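Why I stopped trusting my gripper width

9 Oct 2021

For some weeks I have been promising to write down what we changed in the grasp code for clothes, and I keep finding other things to do. So this is the long version, written mostly so that I can read it again in March when I have forgotten everything.

The task sounds simple. There is a heap of garments on a table, the arm must take one of them, lift it, and put it in a basket. The two baskets are our "sorted" places. The software is in three parts. Zinduler is the planner, it decides the order of motions. Trando is the small library which talks to the arm and keeps the control loop running. The perception part has no good name and lives in a folder called Skisavach, after an older project from which I copied the first files. I should rename it but too many scripts depend on it now.

In the first version, the check for a successful grasp was only the finger width. Close the fingers, read the width, and if it is bigger than a threshold then there is cloth between them. With a thick sweatshirt this is fine. With a thin shirt the width is nearly the same as with nothing at all, and the noise of the reading is larger than the difference. I spent many evenings moving this threshold up and down. Each time I repaired one garment I broke another.

The second problem is worse. When two garments lie on top of each other, the fingers press down and take the upper one, but often also a small fold of the lower one. The width looks excellent, because there is more cloth! Then the arm lifts, both garments go up, and the planner is very happy with itself while two things go into one basket.

What we do now is to split the lift in two stages. After closing, the arm goes up a short way and waits for 8 control cycles. Then Skisavach takes a new segmentation and compares it with the one from before the grasp. We look for two things: did the region which we wanted to take move, and did any other region move with it. Only when the first answer is yes and the second is no does Zinduler permit the full lift. In the other cases the arm lowers, opens and asks for a new grasp point.

It is important that the mask for "before" is taken before the arm comes over the table. I made this mistake in the beginning. The arm and its cable hide a good part of the heap, and the comparison then reported movement everywhere, because half of the cloth was suddenly visible or suddenly not. Now the arm has its own mask, calculated from the joint angles, and all pixels under it are ignored in both pictures. The cable is not in the model of the arm, of course, so for the cable I simply made the mask wider on the lower side. It is ugly but it works well enough.

Colour helps us more than I like to admit. A bright garment over a dark one is the easy case, and I use it when I change something and want to see quickly if I broke the whole chain. Dark over dark is still bad. In the dark folds the depth picture has holes, and the segmentation likes to join two garments into one. I tried to fill the holes with a median filter and it made the edges softer, so the grasp points moved away from the hem, where I want them. For now the holes stay as they are.

For testing I replay logs on my own computer. The present set has 2792 grasp attempts. With the old width check, 2455 of them got the same label which I gave by hand. I went through the rest, and in 242 the code said "one garment" when there were two. Before I give the figures for the new check I want to label a second set, as I have looked at this one too often and I do not trust myself any more.

One more thing about timing, for those who use Trando too. The waiting stage must be inside the control loop as a hold command. If you put a sleep in the planner, the loop gets no new target and after a while it goes to its safe stop. I read the log messages of this for a full afternoon before I understood that my own sleep was the cause.

Next on my list is the lower end of the garment. A long piece can be high in the air at the top and still be lying on the table at the bottom, and the planner needs to know this before it moves sideways.
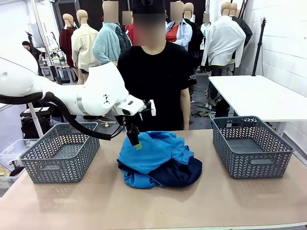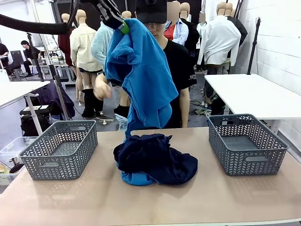
Blue over navy, my usual quick test: gripper down on the heap in the first picture, blue garment held up by the gripper in the second, with its lower end still on the table.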